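Search this site Go

Memory cell notes, March

I spent most of this month on the cell that handles memory modules in old desktop towers. It's one arm over a slatted aluminum table, with the tower lying on its side and the panel off. We call the arm Bello. The job this time was to go over the gripper, reteach the positions and get it back to work.

The gripper came first. I put a hex key on every screw I could reach and found two on the finger linkage that had backed out a little. Loose linkage screws show up as sideways play at the fingertips, and memory latches are small enough that you notice. I cleaned the threads, put on a drop of threadlocker and left it overnight.
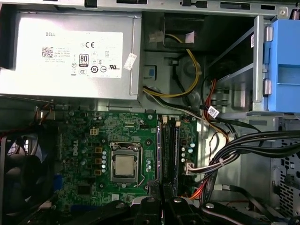
How often should the finger screws be checked?

Every 100 hours of running for us. The Sirnum manual we work from allows longer, but our arm makes a lot of short pushes and I'd sooner check early.

Reteaching took longer than the screws. There are seven taught points between the park position and the board, and I did them all again at low speed. The case has to sit square to the table slats or everything downstream is off. After that I set the push limit low and brought it up in small steps. The board flexes if you go too fast with this, so don't.

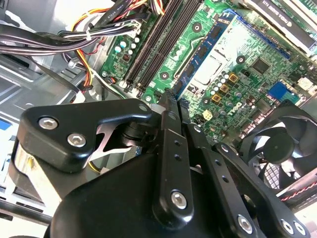 Obed Sarpong wrote in to say he would teach the approach point last, after the contact point, and let the software back the arm straight out along the tool axis. He had the same trouble with fingers drifting toward the slot wall and it went away once he changed the order. I tried it his way the next morning and kept it.

The counter stood at 3146 cycles when I began. I write that on a strip of tape inside the cabinet door along with the date of the last grease - the old strips go back a long way and nobody wants to throw them out. Cables got a look too. The run down the arm needs enough slack for the wrist to turn all the way over.

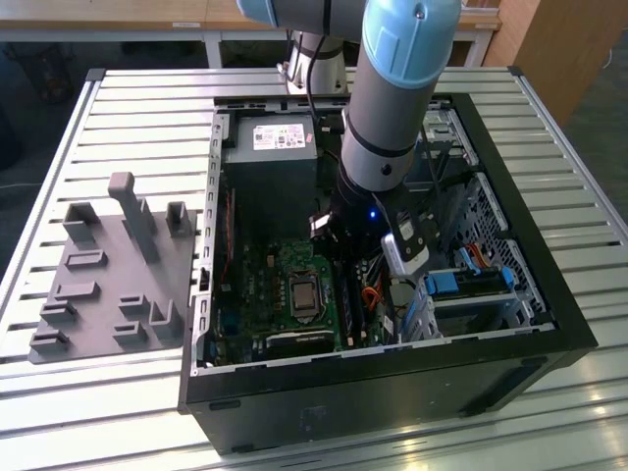

Bello over the open tower, fixture plate to the left.

I ran 323 cycles on the new points before I called it finished. Two stopped on the push limit, both with the same module, so I set that module aside. Tanner Petrenko wants it at the Ridville shop to measure the edge.

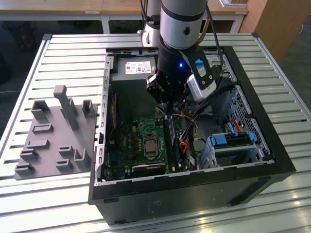 Do the taught points have to be redone for every case?

Only when the model changes. For another tower of the same model I touch off on two corners of the case and shift the whole set.

Next up is the spare set of fingers from Vondráček. They came with longer dowel pins than the old ones, and I need to find the right drill bit before I start.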